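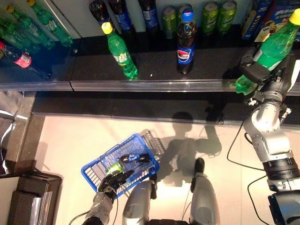
1. SHELVING AND SHELF EDGES

1.1 Shelf surface clean, no sticky residue - OK. Wiped down before opening. The black finish shows every mark, so use the dry cloth after the wet one.

1.2 Bottles standing upright and set back from the rail - ACTION. A green soda bottle with a yellow cap is leaning on the front part of the shelf. Straighten and recheck at the afternoon walk.

1.3 Price rail fixed along its full length - OK. Clear strip pressed at both ends and in the middle, no movement. The Dretlow clips fitted in August are holding.

1.4 Bottles lying down at the back - ACTION. Green bottles at the left are on their sides or leaning together. Stand them up or take them out. A bottle on its side rolls when the one in front is pulled.

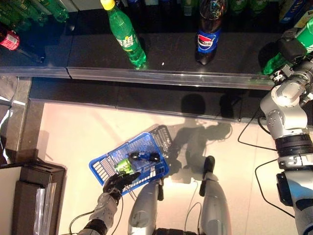 Drinks shelf, front edge and floor in front of it.

2. FLOOR AND BASKETS

2.1 Floor dry and free of spills - OK at time of check.

2.2 Tiles level, no lifted edges - OK. Bay 18 was reset by Proltmont and has stayed flat.

2.3 Baskets returned to the stack after use - ACTION. Baskets left on the floor at the drinks shelf are a trip point. Same comment as on the last two sheets.

2.4 Basket handles and rims sound - OK. 71 checked, 19 put aside for washing, none cracked. Run a thumb along the rim
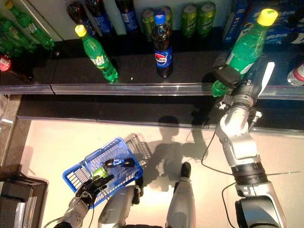 and under the handle ends, where splits start. Anything with a sharp edge goes straight to the back room with a tag on it, even if the rest of the basket is good.

2.5 Cables kept clear of the walkway - ACTION. Loose cable near the shelf to be routed or taped down.
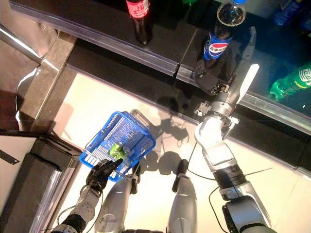 3. STOCK HANDLING

3.1 Glass and plastic kept in separate baskets when clearing a shelf - OK.

3.2 Cans checked for dents and leaks - OK. Put cans in the basket first and bottles after.

3.3 Large bottles lifted by the body and not by the cap - OK. Reminder posted by the Brerkora cooler.

3.4 Spill kit stocked - ACTION. Absorbent granules low, reorder.

Sheet completed January 30, 1999. Open items: 1.2, 1.4, 2.3, 2.5, 3.4.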